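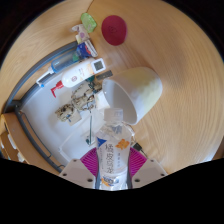 Household Surfaces, Unit 2: The Desk That Does Everything
Drellar Evening School, Room 665
Handout to go with the lecture of 3/4/20

Last time we did kitchen counters, and I was thrilled with how many of you went home and moved your toasters. Now we come to my favorite surface in any small home: the desk where people also drink, snack, charge their phones and keep their hand lotion. A desk like this gets called messy when it is usually just busy. I love these desks! They tell you so much about how a day goes, and they respond very quickly to a little thought.

Words we will use

Resident: a thing that lives on the desk. A lamp is nearly always a resident.
Visitor: a thing that comes for an hour or a day and ought to leave again. Drinks, snacks, mail, the scissors from the kitchen.
Squatter: a visitor that stayed. The empty bottle, the battery packaging, the one glove. (Masanobu Yoshida came up with this word in the November group and I have used it ever since.)
Landing spot: a bit of open surface kept free so that something can be put down without moving something else.

Start with the drinks

When you sort a mixed surface, begin with whatever can spill. Bottles with screw caps are easy guests and can stand almost anywhere, though a tall one near the front edge is going to meet an elbow sooner or later. Cans do better toward a side. Open cups and mugs need the most thought, and they need a fixed place, the same one every day, so your hand learns it. Put that place on the side of the hand you drink with, a forearm's length from the edge, and well clear of anything with a plug on it.

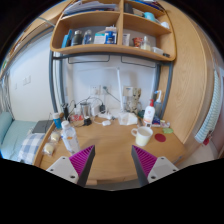
Coasters are the cheapest piece of organizing equipment in the world, and I could talk about them for the full hour. A coaster does two jobs: it protects the wood, and it marks an address. The second job is the one people forget, and it only works if the cup goes home to it. Look at how easily the two part company: the mug has its pale drink in it, and the coasters, a red one and a green one, lie over to its right. Such a small distance! Slide one of them under the mug and that corner of the desk is settled. The kettle I like very much where it is, near the back wall. With a kettle at the back, though, the chargers and their cords deserve a place of their own off to one side, so that pouring doesn't happen over them. Snacks can share a shallow dish near the drinks, and then there is one spot to clear at the end of the day.

The care corner

Lotion, spray, tissues. Some books tell you to send all of this to the bathroom, and I disagree completely. If you use hand lotion at your desk, it is a desk item. Keep the tall bottles together at the back, with pumps turned so the nozzles face the same way, and small packets standing on edge in a cup or low box. Loose packets creep. They slide under things and turn into squatters, and in a month you own the same ones twice. Things that belong on a tray should be kept upright on it if they will stand, as a bottle on its side takes up the room of three.

Something to look at

Please keep one. A figurine, a stone, a postcard, whatever makes you glad to sit down. The exercise is called "clearing the desk" on the old course sheet and I have asked for that to be changed. Give the ornament a place at the back where you can see it from the chair and where nothing tall has to stand in front of it.

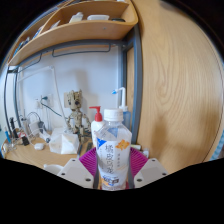

Snædís Bisgaard wrote to me after the first unit that she finds the ornament rule too soft. One figure becomes a family of figures, in her experience, and then they need dusting, and then nothing gets dusted. She would allow a single piece and have it swapped whenever a new one arrives. I think that is a fine house rule, and I have stolen it for the second half of the exercise below.

Exercise for next time

Set a timer for 10 minutes. Do not buy anything first, please, however tempting the boxes at Görtz may look.

Take every drink off the desk, empty or full.
Decide on the address for your cup. Put a coaster there, or a folded cloth.
Bring back only the drinks you are still drinking.
Gather cords to one side and leave the plug you use most within reach.
Stand the care bottles together at the back.
Choose your one ornament. Others may wait on a shelf for their turn.
Leave a landing spot the size of an open notebook.

Then live with it for a few days and write up to 400 words on what moved and what moved back. What moved back is the interesting part! Mitsuko Onishi has kindly left her write-up from last term in the folder by the door.

Bring a tray next time if you have one. Any tray, even an ugly one.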